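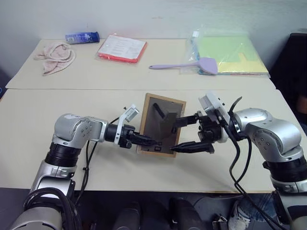 Posted in Workshop Tips by the Steltside Bench — October

I've been swapping gripper fingers on our two arms for a good while now, and people keep asking which ones to buy. So, a few things I wish I'd written down sooner!

Long thin fingers first. I love them for getting in low beside a board or under the lip of something (the Petersen set is my favorite), but they flex if you squeeze hard. Start the force at 60 and creep up. The short Givum pair can take 90 all day, only they're clumsy near anything small.

When both arms have to meet over one part, run the whole move at quarter speed with the part taken away. Then put it back and do it again. I try 6 passes before I trust a new pair of fingers, and some 300 grips before I'll say anything nice about them to anybody.

Cables! Leave enough slack at the wrist for a full turn, then tie them at the elbow and nowhere else. I used to tie mine every few inches and wore through two in a month — never again.

Wrist cameras want checking every time you change fingers, because longer ones block more of the view. Plodstead's controller lets you save a camera offset with each tool, and the Givum one makes you type it in fresh, so I keep mine on masking tape inside the cabinet door.

And wipe the rubber pads with a damp cloth before you blame the software.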